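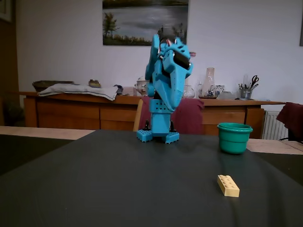
The Birnulach arm with a green cup and a toy brick on the tabletop.

Serkden opens its library of hand-taught robot tasks

17th February – Serkden is releasing 718 recorded demonstrations for Birnulach, its small 3D-printed robot arm, free for anyone to download and train with. In each one a person works the arm by remote control through a short tabletop job, such as taking hold of a cup, while the software logs every joint along the way.

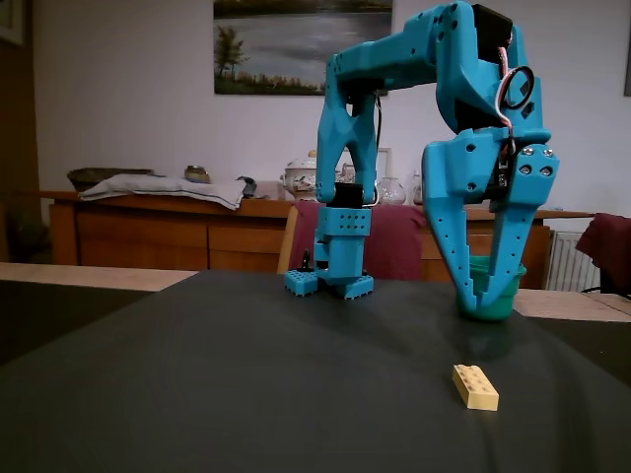 The recordings were made in January by people who had never driven a robot before. "You pick up the controller, you fumble for a few minutes, and then your hand just gets it," said Ingeborg Hinrichs, who leads the teaching work at Serkden. "I still grin every time the fingers close on a cup – and we kept the clumsy tries too, so people can see what learning looks like!"

Teachers can choose between 2 methods. With remote control, the arm copies a person's movements from across the table. With hand guiding, the motors go slack and the teacher moves the arm itself, pose by pose.

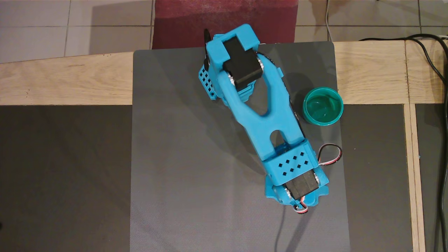
Abenezer Alemneh wrote the software that turns the recordings into training files. He wanted it to run on an ordinary laptop, and the new version does. "A kitchen or dining table is a wonderful place to teach a robot," he said. "The light changes, the cup is never quite where it was, and all of that ends up in the data."

Print files for the arm come with the download, along with a parts list and a guide to a first teaching session. Clasen will host the library. 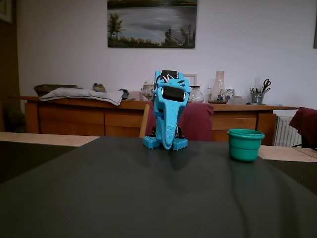
Birnulach on its two perforated foot plates, with the cup alongside.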